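About Tinov Home Order

Hi, and thanks for clicking over to the page most people skip! I'm the person who answers the emails, writes the blog, drives the van and shows up at your door with a label maker. Tinov Home Order is a small home organizing company in Irkwood, and for the first few years it was only me. Now there's a team of five, plus a part-time bookkeeper who keeps us out of trouble every September when the college families all call at once.

How it started

I used to manage the back room of a hardware store. It was a good job and I learned more about storage there than I ever have from a book - where the heavy things go, why you never stack paint cans past shoulder height, how a bin with no label turns into a bin of everything by the end of the month. Friends started asking me to come look at their garages. Then friends of friends did. I'd go over on my day off, we'd pull everything out onto the driveway, and I'd go home filthy and completely happy.

At some point my sister told me I should be charging for this. I printed up a stack of cards, left some at the bakery and the vet, and had my first paying job before I'd even picked a name. (Tinov was the name of the street I grew up on. I wish I had a better story than that.) 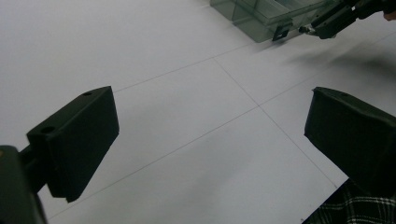 What we do

Mostly we do regular rooms in regular houses. Kitchens, closets, craft rooms, garages, the spare bedroom where you can't quite reach the bed. We also do moves, both ends, and we help folks who are settling a parent's house and don't know where to begin. That last kind of work goes slower and we plan for it. There's no rushing someone through a drawer of letters.

A first visit takes an hour and it's free inside Irkwood. I walk through with you, ask a bunch of nosy questions (who cooks? who's tall? where do the keys land?) and write up a plan within 7 days. You can hire us to do it or take the plan and do it yourself. Plenty of people do the second one and send me pictures, which I love.

If you do hire us, a typical kitchen is one long day and a garage is two. We bring folding tables, bags, boxes and tape. We'll drop off your donations on the way home, too, and leave you the receipt.

How we think about small stuff

Big furniture is easy. You look at it, you decide, it goes or it stays. Small stuff is where people get stuck, and I get more mail about it than anything else - batteries, buttons, screws, beads, spare keys, the little bits that come with a shelf and never get used.

My rule is to sort first and shop later. Please don't buy a single container until you've got everything in piles! Once you know what you have, a compartment box with a lid does most of the job. I like see-through ones, because you can find what you're after with the lid still closed. Give each kind of thing its own square, leave a couple of squares empty for whatever shows up next, and keep the box near where you use it. A sewing box in the basement will never get opened.
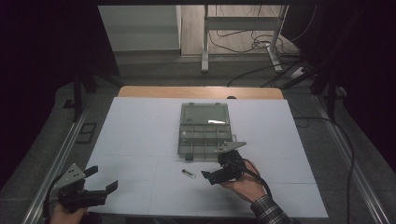

Our workshop on Vlachou Street

We rent the ground floor of an old print shop on Vlachou Street. The front half is a small store with bins, hooks, drawer dividers and labels, all things we use on jobs ourselves. The back half is where we run classes. They're small, 10 people at the most, and they cost $30 with coffee included. The paper one (Taming the Mail Pile) fills up fastest, so sign up early if that's your problem area. It used to be mine.

Kids are welcome at the toy sorting class and honestly do better than the grown-ups. There's street parking out front and one step up at the door, so call ahead if you need the ramp and we'll put it out.

We also keep a swap shelf. Bring in a clean basket or bin you're done with and take home a different one.

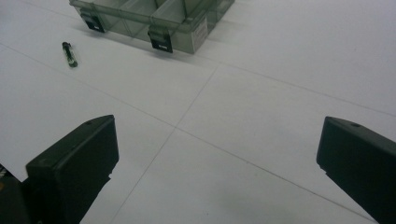
I should say something about prices, because I hate it when a website hides them. We charge by the day or half day, the rate depends on how many of us come, and you'll have the full number in writing before anybody touches a closet. If a job runs over because we guessed wrong, we eat the extra. If you find a whole second attic, we'll talk.

We work all over Irkwood and out as far as Kindelov. Past that I'm happy to do a video visit, and I've got a couple of organizers I trust that I can send you to.

Get in touch

Email is best, or use the form on the contact page. Tell me which room is bugging you the most and don't tidy it before I come over!

Page last updated Jan 28, 2023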